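Packing Small Soft Goods in Reused Cardboard Boxes
Project report, second year, Packaging and Storage module
Masaru Ikeda and Noboru Sakai
March 2022

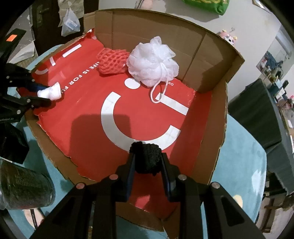

1. Aim

The project looked at how light household items can be packed in used corrugated boxes without buying new filling material. Items of this type weigh little, take up a lot of space for their weight and change shape when pressed. Most packing guides we read deal with rigid goods and give little advice on them.

2. Materials

All boxes were second-hand, single-wall and open at the top. Liners were sheets of printed paper, torn by hand to fit. The test box had a glossy red liner with white graphics and lettering. The contents included a white mesh bath pouf with a cord loop, a coral-red foam net for protecting fruit and a small piece of soft white cloth.

3. Method

The liner was laid first, with one side brought up against the wall of the box. The pouf and the foam net were placed towards the back, next to each other. Small flat pieces were added last. The flaps stayed up during loading. Each closed box was then stored for 18 days under a load of 200 g, and a second set under 400 g. We made 62 packings in total and noted the height of the contents before and after storage.

4. Results

The foam net kept its height under both loads. The pouf lost height under 400 g and recovered most of it when shaken out. Its cord caught under the flap in several packings, which held the lid open slightly. Folding the cord beneath the pouf cured this. Torn liner edges left the front lip of the box bare in places, and cloth pieces rubbed against the cardboard there.

5. Discussion

Glossy paper let the items slide when a box was tilted. A matt sheet would probably hold them better, but we had too few to test it properly. Liners should be cut 400 mm longer than the base so that both ends can be turned up. The October measurements were taken with a different ruler and have been left out of the tables.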